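El derecho a parar

Opinión. 29/09/2025

Llevo bastante tiempo queriendo escribir sobre un fallo pequeño, de esos que no salen en ninguna parte porque no hay heridos ni dinero perdido ni una nave en llamas, y que sin embargo me ha tenido más ocupada la cabeza que muchos accidentes con titular. Pido paciencia al lector, porque me gusta contar las cosas desde el principio y el principio, en este caso, está en una mesa con dos brazos robóticos y unos cuantos ladrillos de juguete.

En Dudon, el taller donde paso buena parte de la semana, tenemos una cabina en la que dos brazos clasifican ladrillos por colores. Los azules van a un recipiente, los rosas a otro, los naranjas a otro. Parece una tontería y yo misma lo pensé el primer día, pero ordenar un montón desordenado es una tarea estupenda para aprender casi todo lo que importa: ver, agarrar, soltar, y sobre todo compartir el sitio con otro que también quiere agarrar y soltar. El programa que reparte el trabajo entre los dos brazos se llama Dester, lo escribimos en casa, y le tengo el cariño que se le tiene a los hijos que dan guerra.

En enero Dester nos dio el susto. La tirada era de 96 ladrillos, en varias tandas, y llevábamos 79 sin novedad. Entonces el brazo izquierdo fue a dejar una pieza al mismo tiempo que el derecho bajaba por otra, las dos trayectorias se cruzaron encima de un recipiente y las pinzas se tocaron. Se tocaron, digo, porque fue poca cosa: un golpe seco, un ruido feo como de cajón que se cierra con algo dentro, y los dos brazos empujándose. Lo que me quitó el sueño vino después. La parada automática tenía que haber saltado con el contacto y tardó 11 segundos. Parece poquísimo (pruebe usted a contarlos en voz alta delante de dos máquinas que se empujan, y ya me dirá).

Durante esos segundos, en el taller éramos varias personas y todas miramos la seta roja. Todas sabíamos dónde estaba. Ninguna la pulsó. Cada una pensó que el sistema ya se daría cuenta, o que le tocaba a la que estaba más cerca, o que si paraba la tirada habría que repetirla entera, con lo que habíamos tardado en llegar hasta allí. Yo pensé las tres cosas, y en ese orden, y me da cierta vergüenza escribirlo.

La avería técnica se explicó pronto. El umbral de esfuerzo que hacía saltar la parada se había subido unas semanas antes, porque con el valor antiguo los brazos se detenían cada dos por tres al rozar el borde de una bandeja. Alguien lo subió con toda la razón del mundo, lo apuntó en el cuaderno, y nadie volvió a preguntarse qué otra cosa protegía aquel número. La zona compartida, además, estaba definida para una disposición de recipientes que ya no usábamos. Dos descuidos modestos que por separado no habrían dado ni para un comentario en el café.

Los arreglos fueron los que cualquiera imagina: umbral distinto según el tramo del movimiento, turnos para entrar en el espacio común, y una comprobación de la posición de los recipientes antes de empezar. Desde entonces hemos hecho 36 tiradas completas con el mismo montaje.

Los dos brazos en la cabina, con las pinzas en la zona de los recipientes.

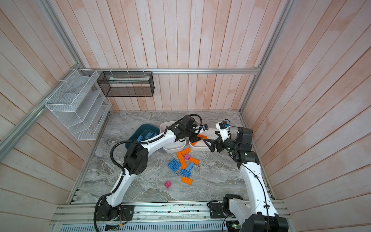
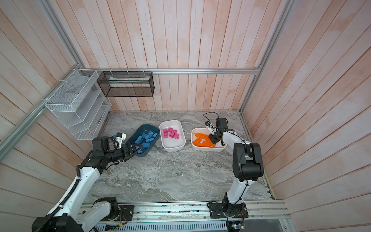 Cuando conté todo esto en una charla, Seok me respondió que yo estaba haciendo un drama de un roce, que los brazos de ese tamaño se tocan en todos los talleres del mundo y que si parásemos cada vez que algo suena raro no terminaríamos nunca una tirada; que lo responsable era arreglar el umbral, como habíamos hecho, y dejar a la gente en paz con sus remordimientos. Añadió, con bastante gracia, que la culpa es muy mala ingeniera.

Le he dado muchas vueltas a esa respuesta porque tiene una parte de razón, y no quiero ser de las que escriben columnas para ganar discusiones que perdieron en persona. Es verdad que el susto fue pequeño. También es verdad que una persona agobiada por la culpa toma decisiones peores, y que en los talleres donde se busca al culpable la gente aprende enseguida a no contar nada, con lo cual el siguiente fallo llega sin avisar. En eso le doy la mano a Seok y le invito a lo que quiera.

Pero hay una cosa que el umbral nuevo no arregla, y es la costumbre. Nos hemos acostumbrado a que la máquina se vigile sola. Cuanto mejor funciona, más nos acostumbramos, y cuanto más nos acostumbramos, más raro nos parece levantar el brazo y darle un manotazo a un botón. Pararla tiene algo de mala educación, como interrumpir a alguien que está hablando bien. Y luego está el recuento, claro. Con 79 piezas colocadas de 96, el botón cuesta mucho más que con tres. Cualquiera que haya hecho cola un buen rato sabe de qué hablo: cuanto más lleva uno esperando, menos dispuesto está a irse, aunque la cola no se mueva.

Me dirán que unos ladrillos de juguete no justifican tanta filosofía. A mí me parece que son el mejor sitio para tenerla. En una línea de verdad, con piezas que pesan y plazos que aprietan, el reflejo que va a salir es el que se haya ensayado antes, y si lo que hemos ensayado durante meses es quedarnos mirando, nos quedaremos mirando. No conozco otra manera de aprender a parar que parando muchas veces, también cuando no hace falta, también cuando después resulta que aquello era un ruido del armario.

Por eso defiendo una medida que en Dudon costó aprobar y que todavía hay quien lleva regular. Toda tirada se puede detener por cualquier persona del taller, sin dar explicaciones en el momento, y la tirada detenida no cuenta como fallida. Se anota, se mira con calma y se sigue por donde iba. Esto último nos obligó a tocar Dester para que supiera retomar el trabajo a medias, con los ladrillos que quedan sobre la mesa y los que ya están en su sitio, y fue con diferencia la parte más pesada de todas. Creo que también la más útil. Mientras parar significaba empezar de cero, teníamos un botón rojo precioso y un motivo excelente para no usarlo.

La primera semana hubo paradas por todo. Por un cable que colgaba un poco más que la víspera, por una pieza que se había quedado de canto, por una pinza que a alguien le pareció lenta. Confieso que resoplé más de una vez, y que una de las paradas más discutibles fue mía. Luego la cosa se fue calmando sola y ahora se pulsa poco, pero se pulsa sin mirar alrededor para ver quién más lo haría, y a mí ese detalle me parece una maravilla.

Los de Kondham, que trabajan con un montaje más grande que el nuestro, nos han pedido el texto de la norma. Se lo mandamos con mucho gusto, aunque les advertí que el papel ocupa media cara y que lo difícil viene con la parte de Dester, o de lo que ellos usen en su lugar. Si el programa no sabe seguir después de una interrupción, la norma se queda en un cartel bonito pegado al lado de la puerta, y de esos ya tenemos todos unos cuantos.

Queda pendiente el asunto del umbral, que sigue apuntado en un cuaderno y debería estar en un sitio donde avise al que lo cambie. Lo hemos hablado varias veces. Esta semana me toca a mí ponerme con ello, y lo dejo aquí escrito para que me lo puedan reclamar.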